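Informe de avance, noviembre
Proyecto Drultano -- recogida de demostraciones con dos brazos
Preparado por Carmela Dal Bello para Leopold Gisler, Mukero

En este periodo el trabajo se ha centrado en una sola tarea: calcetines y percha con pinzas. Llevamos 3,683 episodios guardados, de los cuales 168 siguen pendientes de revisión. Las etiquetas las pone Vilém Holub al cierre de cada sesión.

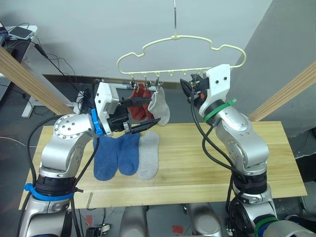 Figura 1. Los dos brazos junto a la percha; tres calcetines sobre la mesa.

Las posiciones iniciales cambian entre episodios, tanto en la percha como en la mesa. El color también varía, aunque todavía tenemos pocas prendas distintas y conviene ampliar el surtido antes de entrenar la siguiente versión.

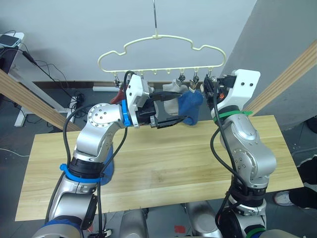

Figura 2. Tres calcetines en la percha, vista de la cámara superior.

Cada brazo graba además con su cámara de muñeca. Bohumila Vávra ha corregido el desfase entre esas cámaras y la superior, que afectaba a alrededor de 300 episodios. Siete no se pudieron recuperar y se han retirado del conjunto.

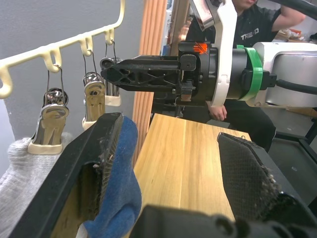
Figura 3. Pinzas de la percha desde la cámara de muñeca.

Queda por resolver el desgaste del material. La pelusa se acumula en las caras interiores de los dedos y ahora se limpian al empezar cada sesión. Pedimos cargar el repuesto de almohadillas a la partida de consumibles.

El otro punto abierto son los agarres con los dos brazos a la vez. El tejido se retuerce con facilidad y hemos añadido una etiqueta propia para esos casos -- antes iban mezclados con el resto.
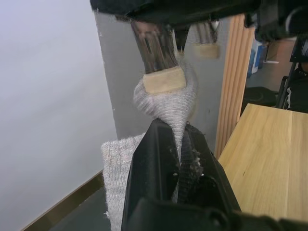

Foto: Ottmar Görtz / Proyecto Drultano

Para el próximo periodo están previstas la revisión de los episodios pendientes y una primera prueba de entrenamiento con el conjunto completo. El gasto se mantiene dentro de lo aprobado, sin contar las almohadillas.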